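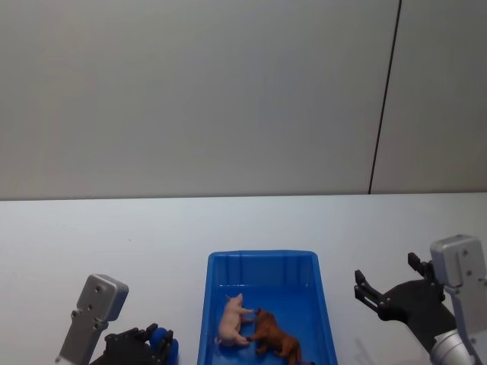

Coatings > Interior walls > Matte and low sheen

Talla Matte Wall Coating

Last updated: December

Talla is a water-based, one-part acrylic coating for interior walls in workrooms, labs, classrooms, and light assembly areas. It dries to a flat, low-glare finish that can be washed with a mild cleaner. It is made by Plurent and sold through Kalogeropoulos trade counters and by direct order.

Where it can be used

Talla is suitable for gypsum board, cement plaster, fiber cement, primed MDF, and sound existing paint. It is not intended for floors, worktops, ceilings over open steam, or any surface that stays below the dew point for part of the day. Do not apply over wallpaper, silicone, or unprimed metal. Powdery old paint must be removed or bound with Trositz Clear Binder before coating.

Pack size and coverage

Supplied in a 5-gallon pail with a resealable lid. Coverage is 200 square feet per gallon per coat on smooth, primed board. Rough plaster takes more, and the amount should be worked out from a test patch on the actual wall. All pails for one wall should carry the same batch number. If that cannot be arranged, mix the pails in a larger container before starting, or change pails at an inside corner.

Surface preparation

Walls must be clean, dry, and free of grease. Wash down with warm water and a degreaser, rinse, and let dry overnight. Fill screw holes and dents, sand flush, and remove dust with a vacuum before wiping. Spot prime all filler. Filler that is not primed will show through a matte finish as a dull or shiny patch, and further coats of Talla will not correct it.

Color and light

Talla is stocked in white, light gray, mid gray, and stone. The gloss level is the same in all four. Light gray is the usual choice behind work surfaces, where white walls can make the eye work harder over a long shift. A plain light gray wall behind a white tabletop keeps a clear step in tone between the two surfaces without a strong contrast.
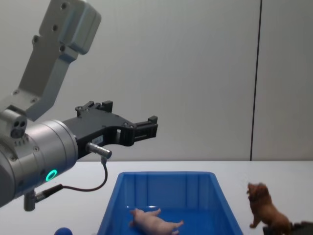 Color should be checked on site under the lighting that will be used. Paint a sample board with the full number of coats and stand it upright against the wall. Samples viewed flat on a bench look lighter than the same color on a vertical surface under ceiling lamps. Cool white lamps will push light gray toward blue, and warm lamps will push stone toward yellow.

Joints between panels

Talla does not bridge moving joints. Where wall panels meet, either tape and fill the joint before priming or leave it open as a visible line. Painting over an unfilled joint gives an uneven edge that collects dirt. If the joint is left open, coat the panel edges before the faces and keep the roller nearly dry at the edge. Two panels finished on separate days may differ slightly in tone even when the batch is the same.

Application

Stir by hand or with a slow paddle. Do not thin for roller work. Apply 2 coats with a short-nap microfiber roller, working from a wet edge and finishing each strip in the same direction. Let the first coat dry fully before the second. Keep the room ventilated but free of drafts, and do not force dry with heaters.

Airless spray is possible. Tip size and pressure are given on the spray data sheet, which is supplied on request.

Cleaning and wear

Rated for 2,000 wet scrub cycles in our own bench test, on fully cured film over primed board. Use a soft cloth and a neutral cleaner. Abrasive pads will polish the surface and leave a shine. Alcohol wipes may be used on small marks after full cure, but repeated use in one spot softens the film.

Storage

Keep sealed, upright, and protected from frost. Product that has frozen must be discarded even if it looks normal after stirring.

Technical questions: Manolis Tsakiris, product support. Sample boards ordered before noon on Wednesday ship the same week.

Get product updates and data sheet revisions by email. Enter your address to subscribe. You can unsubscribe at any time.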